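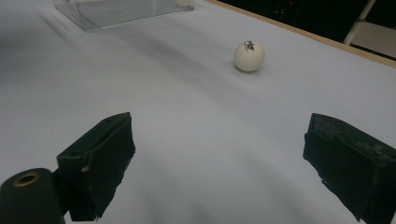 Figure 4. Finger opening on a light test ball, covered table.

4. Planning the station before you order

This section covers what to budget for one hand-held gripper station. Read it before you fill in the Dreltico order form. Installation is covered in section 5.

4.1 Decide on one hand or two

1. List the tasks you intend to record in the first quarter of use.
2. Mark each task that needs one hand to steady a part while the other moves it.
3. If any task is marked, order the Skisteck pair kit. Left and right units bought separately ship with different cable lengths and need an adapter.
4. Enter the number of operators who will work at the same time. Each one needs a full kit.

Note: Units are not shared between stations during a shift. Refitting the straps and repeating the zero check takes longer than most tasks.

4.2 Budget for finger wear

Finger pads are a consumable. Put them on the operating budget, not the capital request.

1. Order 2 spare pad sets per gripper with the first shipment.
2. Add one roll of black grip tape per station. Tape frays first at the lower edges.
3. Inspect pads every Monday. Replace any pad with lifted or wrinkled tape before precision work.

CAUTION: Do not substitute hard plastic pads to save cost. Smooth, round parts will roll out of the jaws.

4.3 Table, covering and test parts

1. Allow a clear work area at least 78 cm wide for two-handed tasks. A narrower table will do for one hand.
2. Choose a plain, pale top or covering with a matte finish. Pull sheet coverings tight and fix them under the rear edge.
3. Buy clear trays only if your tasks call for them. Transparent walls reflect overhead light, and the tracking software may need a second calibration pass.
4. Buy small test parts in quantity from one supplier so that size and finish stay the same.

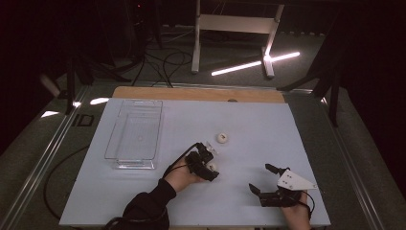

Figure 5. Two-handed station: tray at left, small round part near center, cables led back from both grippers.

4.4 Cables, stands and lighting

Most budget overruns come from this group. Price it at the same time as the grippers.

1. Measure from the middle of the table to the planned computer position. Add slack for full arm reach on both sides.
2. Order one cable per gripper at the next length up. Extension couplers are not supported.
3. Order floor cable covers for any run that crosses a walkway.
4. List stands and lights as separate lines. The Ngui stand does not include a light mount.

CAUTION: Keep cables out of the operator's foot space. A pulled cable can twist the gripper on the wrist.

4.5 Lead times

Grippers and pads normally ship together. Marker plates are made to order by Proltby and can add nearly 2 weeks. If your start date is in September, place the plate order first.

Record the final part counts on the station sheet at the back of this manual and keep a copy with the purchase order.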